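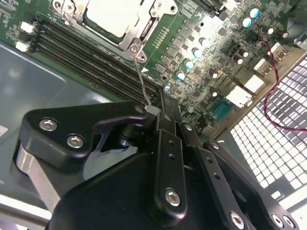

Bench tips: teaching the arm to work inside a PC

Quick list, typed between runs. Add to it if you've got something better.

Before you start

Power cord out of the machine. Yes even if it's been sitting on the shelf since December.
Tower on its side, open side up. Push it back and forth once, if it slides at all, fix that first.
Loose screws in a jar. Magnetic dish stays on the other table.
Wipe both wrist camera lenses. Dry cloth, no spray.
Park the arm high, then zero it. Never zero it with fingers inside the case.
Say out loud what the task is before you hit record. "Memory stick into slot nearest the socket." If you can't say it in one breath it's two tasks, split it.

Hand guiding or remote?

Hand guiding (grab the arm, drag it through the move) is fine for the big stuff. Getting over the case, coming down, backing out. Bad for the last bit. Your own hand gets in front of the cameras and you push harder than you think.

Remote for anything that touches the board. Takes longer to learn. Give a new person 2 afternoons of just picking up scrap memory sticks and putting them down again before they go near a socket.

We started on the Trollden handles, moved to the Grorden ones. Grorden squeeze is lighter, less thumb ache. Either one works, just don't swap halfway thru a set, the moves come out different and you can see it in the playback.

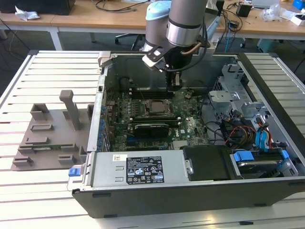 Cables are what ruin most takes. A finger snags a loop on the way out, whole thing jerks, and now you've taught the arm to jerk. Look at the wires before anything else. In our Dell the two blue SATA cables and the red, yellow and black power bundle are all over by the drive cage on the right, so come straight down over the board and go straight back up, no shortcuts across that side. Anything that does cross your path, tuck it or tape it. Painter's tape, not packing tape. Same goes for the arm's own cables, check for slack at full reach and again with the wrist turned.

While recording

Slow but don't stop. A dead pause in the middle teaches a dead pause. If you need to think, think above the case.
Come down square. Fix the angle up high, then lower. Twisting on the way in scrapes stuff.
Same start spot every time, give or take. Different finish is okay, different start is a headache later.
Watch the wrist view for the last inch, side view for everything else. Flipping your eyes back and forth makes you seasick, pick one and stay.
Fumbled it? Keep going and recover if you can do it cleanly. Those are good to have. Mark them F in the log.
Really fumbled it? Stop, delete, redo. Don't keep junk to make the number look nice.

Processors

Practice on dead ones. Shivam Kushwaha has a box of them, ask him, put them back. 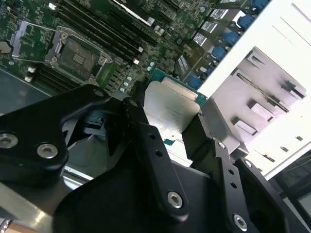 Grip by the edges, light squeeze, as little as will hold it. Never drag the chip across the socket to find the spot. Lift, look, come down again. Bent pins are the end of that board, and straightening them with a needle is a whole evening gone.

Line up the corner mark before you lower. Let go, then back off straight up. People forget that and open the fingers while still moving sideways.

Clean the finger pads every 5 runs or when they get shiny. Alcohol wipe, let it dry.

How many takes

72 on the last memory job, 47 left after we tossed the bad ones. That was enough to get it going. Shorter sessions gave better takes, tired hands get sloppy and you wont notice till playback.

Log as you go in the Clarura sheet. Take number, operator, task, F or blank. Not from memory at the end of the day, we tried it.

Still to sort out: better light for the socket end, and a shelf for the Singhal spare fingers so they quit rolling off the bench.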